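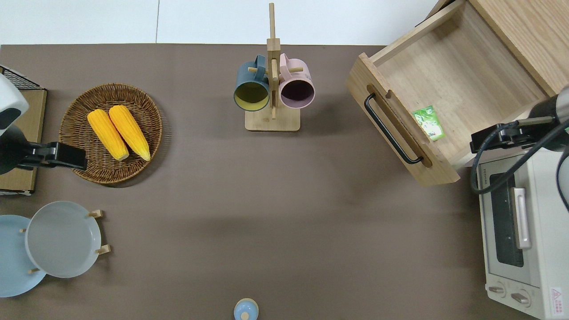
Bloque 1, arranque. El tema es la organización de superficies de trabajo en cocinas pequeñas: qué se queda sobre la mesa, qué se guarda y con qué criterio. Presentarme en una frase y pasar a la distinción entre almacenamiento abierto y cerrado. Abierto: cestas, escurreplatos, soportes verticales. Cerrado: cajones y armarios. Las dos mazorcas del cesto de mimbre sirven para introducir el primer caso, producto fresco, ya sin hojas, en un recipiente redondo de poca profundidad. Señalar el borde: grueso y algo elevado, suficiente para retener piezas alargadas sin obligar a apilarlas. No entrar todavía en los platos.

**Cestas (4 min)**

- Criterio de Tiser: una sola capa de producto. Si hay dos, la de abajo no se revisa.
- El trenzado deja pasar aire por la base solo si la cesta no apoya por completo. Comentar el pie de goma como opción barata.
- El maíz pelado no es buen ejemplo de conservación a temperatura ambiente. Decirlo claramente: en la mesa, solo lo que se cocina en el día. Con hojas aguanta algo mejor, pero también va al frigorífico.
- Limpieza: cepillo seco primero, paño apenas húmedo después. Nunca en remojo.

**Platos en vertical (5 min)**

Recordar que el soporte de clavijas de madera resuelve dos cosas distintas, escurrir y guardar, y que casi todos los usuarios lo emplean para ambas. Mahtab Jalali propone separarlas: escurrir junto al fregadero, guardar en otro punto. Explicar la objeción de Stelios Galanis, que en una cocina de una sola encimera no hay «otro punto». Mi posición: depende del diámetro. Con platos llanos grandes, el soporte ocupa tanto como una tabla de cortar y conviene sacarlo de la zona de preparación.

Orden de colocación: los de uso diario, delante. Los platos que se solapan se rozan al extraerlos; dejar una ranura libre si el esmaltado es delicado.
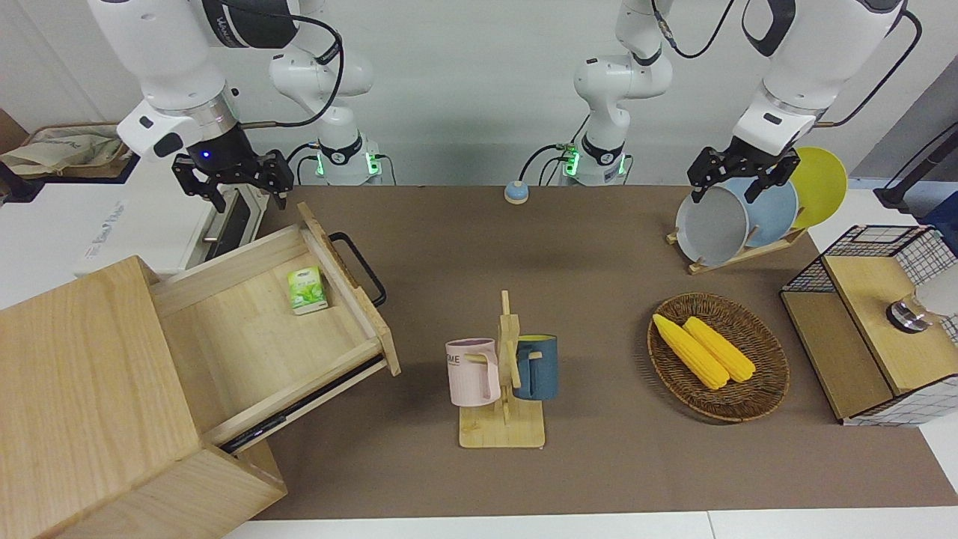

**Cajones (7 min)**

El parámetro que más se descuida es la extensión. Un cajón que sale casi entero permite ver el fondo; uno que se queda a medias acaba con una zona muerta en la parte trasera, donde van a parar las cajas pequeñas. Mencionar las infusiones: envase ligero, se desplaza con cada apertura. Solución de Gounder: un listón transversal sin encolar, ajustado a presión.

Guías metálicas frente a madera sobre madera:

1. Metal: recorrido uniforme, exige montaje a escuadra.
2. Madera: tolera peor la humedad, se repara con cera.

Tirador en U: comprobar que cabe la mano con guante de horno. Pausa para preguntas sobre herrajes, que siempre las hay. Si Uwe Petersen está en la sala, remitirle las de normativa.

**Datos**

Encuesta de Festine, 2786 respuestas. Citar únicamente la pregunta sobre objetos permanentes en la encimera. No extrapolar a cocinas profesionales, la muestra es doméstica. Sunita Pettigrew tiene las tablas completas; dar su contacto al final.

**Cierre**

Repasar la regla de frecuencia: uso diario, abierto; uso semanal, cajón; el resto, armario alto. Avisar de que la sesión de Arlo Szabo sobre iluminación empieza el martes a las 10:00 en la sala pequeña. Dejar en la mesa de la entrada las fichas de Enport y recoger el adaptador del proyector.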